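Menanard, a maker of interior paint, will add 33 colors to its Runness line of cabinet and trim enamel in April. The enamel is water-based and sold in quart and gallon cans. It is recoatable after two hours. 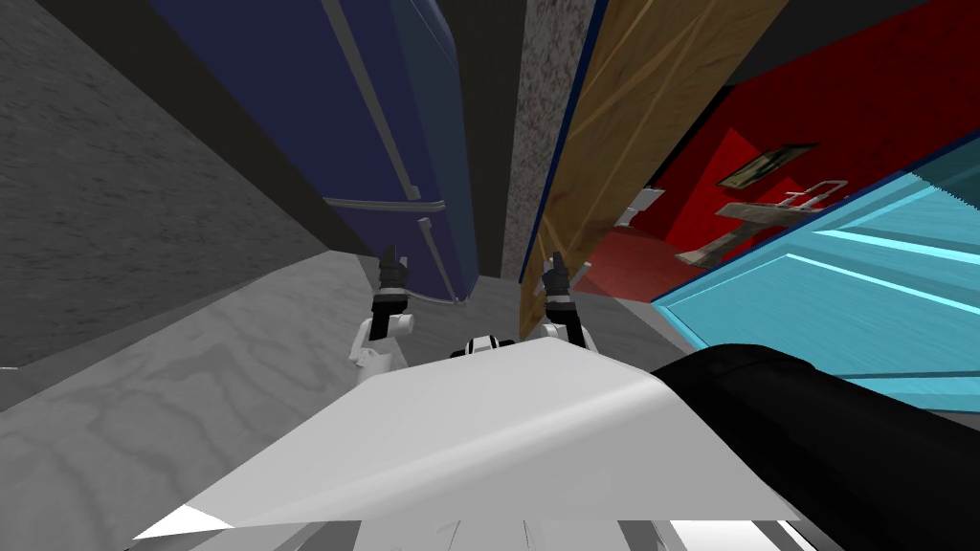
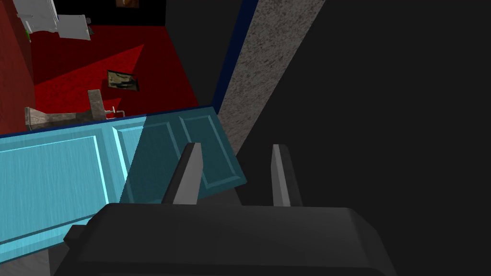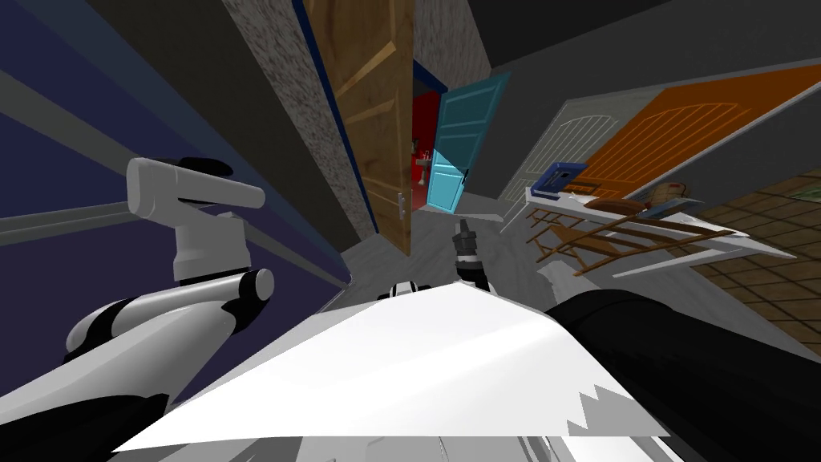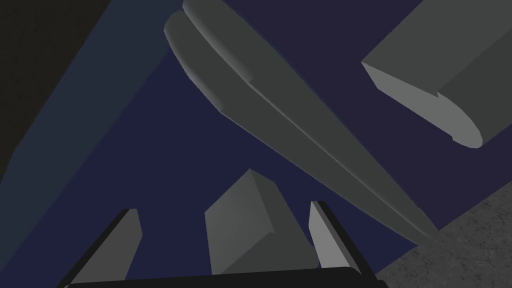

Runness enamel is rated for doors, molding and built-in cabinets. Product manager Nazanin Vahidi said most requests from painters concerned pale blues with a darker edge color. The light blue paneled cabinet door in the second picture, with its thin navy border, is the kind of two-color layout they ask about. Edge colors are sold separately.

Existing colors are unchanged. The full chart will be stocked at 94 stores and at the Tuhiwai distribution center.

Trade orders: Roya Fallahi, Menanard, extension 589.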